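Moving and Placing Your Furkham Table

Before you start, please take a minute to clear the path you mean to use. A table this long always seems to need a bit more room on the turn than you'd think!

1. Stand at one short end and take hold of the near edge with both hands, fingers on top.
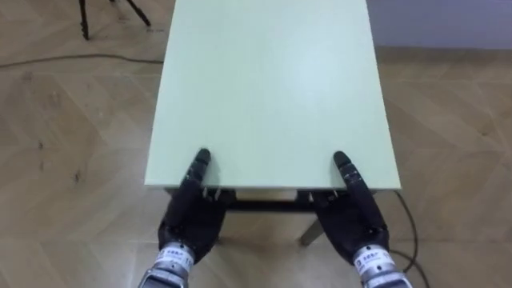 Can one person shift the table alone?
For a small nudge on a flat floor, one person is fine. For anything longer, or through a doorway, please ask a friend to take the far end.

2. Keep your hands in from the corners and level with each other, so the pale green top stays straight as you go.

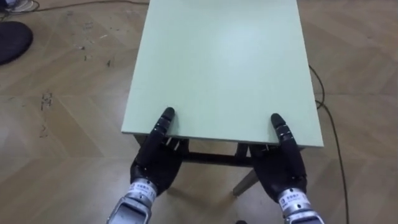 Go slowly, a little at a time, and stop whenever you want to check the legs. Wood-look floors mark easily, so put the felt pads on first (part 139, in the small bag).

CAUTION: Watch for cords on the floor, and move them aside before the legs get near them.

3. When the table is about where you'd like it, step back and look at it from the doorway, then make your last small changes from the same end.
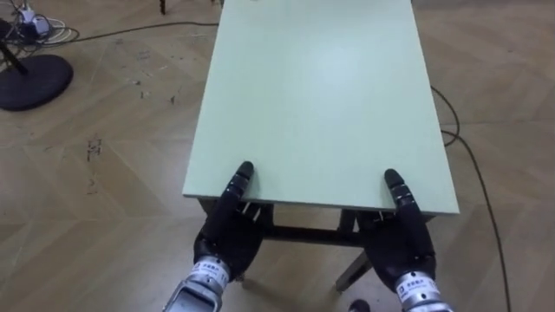 4. Press lightly on each corner. If one rocks, turn the foot on that leg until it settles.

Note: Never lean your full weight on the end of the top, however sturdy it feels.
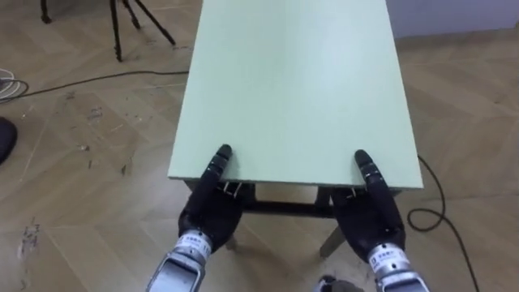 5. Wipe the top with a soft, barely damp cloth and let it dry before you set anything down.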